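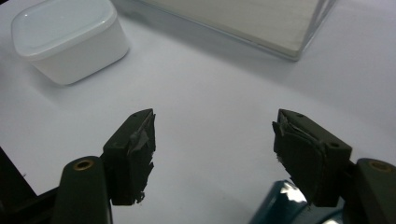 Lista de revisión de la cocina y el comedor de personal, edificio Cudar
Revisión de julio, con comentarios. La lista se pasa completa cada mes, empezando por los frigoríficos a las 7:30, antes de que nadie los abra para el desayuno. Se anota conforme, no conforme o pendiente, y debajo lo que haga falta explicar. En los puntos de almacenamiento solo se admiten recipientes cerrados: un envase de plástico blanco con tapa a presión, de los rectangulares con esquinas redondeadas, sirve perfectamente, siempre que lleve la etiqueta que toca. Los platos tapados con film se aceptan para el mismo día. Lo que aparezca sin tapar se retira.

Ámbito: cocina de la planta baja, comedor, despensa seca y cuarto de residuos. La máquina de café del vestíbulo la lleva el proveedor y no entra aquí.

1. FRIGORÍFICOS Y CONGELADOR

1.1 Temperatura del frigorífico grande, 4 °C o menos. Conforme.
Comentario: medida con el termómetro de sonda en el estante central, no con el indicador de la puerta. El indicador marca menos de lo que hay y ya se avisó en la revisión anterior.

1.2 Temperatura del frigorífico pequeño, 4 °C o menos. No conforme.
Comentario: 7 °C a primera hora y lo mismo a las 11:00. La junta inferior está despegada en la esquina de las bisagras. Se han pasado los lácteos al grande y se ha dejado dentro solo la bebida. Pedida la junta a Ploltley. Hasta que llegue, no se guarda comida en este aparato.

1.3 Congelador a -18 °C o menos. Conforme.
Comentario: hay escarcha en el cajón de arriba. Descongelar antes de la próxima revisión, mejor a última hora de la tarde.

1.4 Alimentos crudos en el estante inferior, cocinados y listos para comer arriba. Conforme.

1.5 Etiqueta con nombre y fecha de entrada en todos los recipientes. No conforme.
Comentario: varios sin fecha en el estante de la izquierda. Se ha puesto una nota en la puerta. El rotulador estaba seco y probablemente tiene que ver. Repuesto, y atado con cordel al tirador.

1.6 Nada caducado. No conforme.
Comentario: retirados 2 yogures y un bote abierto de salsa de tomate con moho en el borde.

1.7 Interior limpio, sin derrames. Conforme.
Comentario: el cajón de verduras se ha sacado y fregado durante la propia revisión.

2. DESPENSA SECA

2.1 Producto separado del suelo y de la pared. Conforme.
Comentario: los sacos de arroz y de harina siguen en la tarima. Quien reciba el pedido debe subirlos el mismo día. En primavera se quedaron abajo un fin de semana entero y hubo que tirar un saco por humedad.

2.2 Rotación, lo más antiguo delante. Conforme, con observación.
Comentario: las legumbres están bien. Las conservas de atún se colocaron al revés en el último pedido, ya corregido.

2.3 Envases abiertos pasados a bote hermético. No conforme.
Comentario: azúcar y pan rallado abiertos con pinza. La pinza no cierra lo suficiente. Pasados a bote, con la parte del envase original donde figuran el lote y la fecha pegada por fuera.

2.4 Alérgenos identificados. Conforme.
Comentario: los frutos secos continúan en la balda baja, separados del resto. La hoja de alérgenos colgada en la puerta es la vigente, pero está amarillenta y se lee mal. Imprimir otra y plastificarla.

2.5 Indicios de insectos o roedores. Conforme.
Comentario: trampas revisadas por Pridetti, sin capturas. El parte está en la carpeta verde.

2.6 Productos de limpieza fuera de la despensa. Conforme.

3. SUPERFICIES Y UTENSILIOS

3.1 Mesas y encimeras limpias, sin grietas ni juntas abiertas. Conforme, con observación.
Comentario: la junta de silicona entre la encimera y la pared, a la derecha del fregadero, empieza a ennegrecer. Limpiada con lejía diluida, pero la mancha no sale del todo. Hay que quitarla y echarla nueva.

3.2 Tablas de corte en buen estado y por colores. No conforme.
Comentario: la roja tiene surcos profundos y se retira. La verde aguanta. Falta la azul desde mayo - si alguien la tiene en otra planta, que la devuelva.

3.3 Cuchillos guardados en el taco o en la barra imantada. Conforme.

3.4 Estropajos y bayetas. No conforme.
Comentario: se cambian cada semana y los de hoy llevaban bastante más. Las bayetas húmedas no se dejan dobladas en el fregadero, se cuelgan abiertas en la barra.

3.5 Recipientes reutilizables sin deformaciones ni tapas sueltas. Conforme, con observación.
Comentario: los que se han metido en el microondas con la tapa puesta acaban combados y ya no cierran. Se han descartado los que no ajustaban. Al comprar de nuevo, pedir todos del mismo modelo para que las tapas sean intercambiables.

3.6 Lavavajillas, filtro limpio y niveles de sal y abrillantador. Conforme.
Comentario: el programa de diario es el de 60 °C. Alguien lo deja en el corto y los vasos salen con cerco.

4. HIGIENE DE MANOS

4.1 Lavamanos con agua caliente, jabón y papel. No conforme.
Comentario: sin papel a las 8:00. Repuesto. El dispensador se atasca cuando se llena hasta arriba, dejar siempre un par de dedos libres.

4.2 Botiquín completo. Conforme, con observación.
Comentario: quedan pocas tiritas azules. Añadidas al pedido, junto con las gasas.

4.3 Cartel de lavado de manos visible. Conforme.

5. INSTALACIÓN ELÉCTRICA Y APARATOS

5.1 Cables y enchufes sin daños. Conforme, con observación.
Comentario: la base múltiple que hay detrás de la tostadora es de 10 A y tiene conectados la tostadora y el hervidor. Solo el hervidor consume 2000 W. Se ha llevado el hervidor al enchufe de pared y se ha puesto una etiqueta en la base. No se conectan dos aparatos de calor en la misma base.

5.2 Microondas limpio, puerta y cierre en buen estado. No conforme.
Comentario: el cierre va bien. El techo interior tiene salpicaduras pegadas, hace falta ablandarlas con un cuenco de agua caliente y pasar luego la bayeta.

5.3 Campana y filtros. Pendiente.
Comentario: los filtros gotean grasa por el lado de la ventana. La limpieza a fondo corresponde a la empresa de mantenimiento, aviso número 322. Sin fecha todavía.

5.4 Placa, mandos y zona de cocción. Conforme.

5.5 Botón de prueba del diferencial. Conforme.
Comentario: salta bien. Avisar antes de probarlo, porque el reloj del horno se pone a cero y hay que volver a programarlo.

6. INCENDIOS Y EVACUACIÓN

6.1 Extintor accesible, con precinto y en fecha. Conforme.

6.2 Manta ignífuga en su sitio. Conforme.
Comentario: estaba tapada por un delantal colgado del mismo gancho. Se ha puesto un gancho aparte para los delantales.

6.3 Salida hacia el patio sin obstáculos. No conforme.
Comentario: cajas de cartón plegadas contra la puerta. Llevadas al contenedor. Es la tercera revisión en la que aparece lo mismo y habría que poner un carro para el cartón cerca de la despensa, donde se abren los pedidos.

6.4 Luz de emergencia. Conforme.

7. SUELOS Y RESIDUOS

7.1 Suelo seco y sin desperfectos. Conforme, con observación.
Comentario: baldosa suelta delante del lavavajillas. No sobresale, pero se mueve al pisar. Señalizada con cinta.

7.2 Sumidero limpio. Conforme.

7.3 Cubos con tapa y pedal. No conforme.
Comentario: el pedal del cubo de orgánico no levanta la tapa y la gente lo abre con la mano. Comprar otro, el arreglo anterior duró un mes.

7.4 Separación correcta. Conforme, con observación.
Comentario: siguen llegando envases con restos de comida al amarillo. Basta con vaciarlos bien.

7.5 Aceite usado en bidón cerrado. Conforme.
Comentario: recogida de Urbonaitė solicitada, el bidón está casi lleno. No tirar aceite por el fregadero aunque sea poco.

8. REGISTROS

8.1 Hoja diaria de temperaturas al día. No conforme.
Comentario: faltan anotaciones del turno de tarde. No se rellenan a posteriori, el hueco se deja en blanco.

8.2 Albaranes archivados. Conforme.

8.3 Ficha de limpieza firmada. Conforme.

ACCIONES ABIERTAS

Junta del frigorífico pequeño. Ploltley. Pendiente de entrega.
Tabla roja nueva y localizar la azul. Cocina.
Silicona de la encimera. Mantenimiento.
Filtros de la campana, aviso 322. Mantenimiento.
Cubo de orgánico. Compras.
Carro para cartón. Compras, si se aprueba.
Baldosa del lavavajillas. Mantenimiento, con prioridad sobre la silicona.
Hoja de alérgenos. Oficina.
Descongelar el congelador. Turno de tarde.

De la revisión anterior quedan cerradas la fuga del grifo y la bombilla de la despensa. El indicador de la puerta del frigorífico grande sigue igual, y mientras no se cambie vale la lectura de la sonda. La sonda se guarda en el primer cajón, dentro de su funda, y se limpia con alcohol antes y después de usarla.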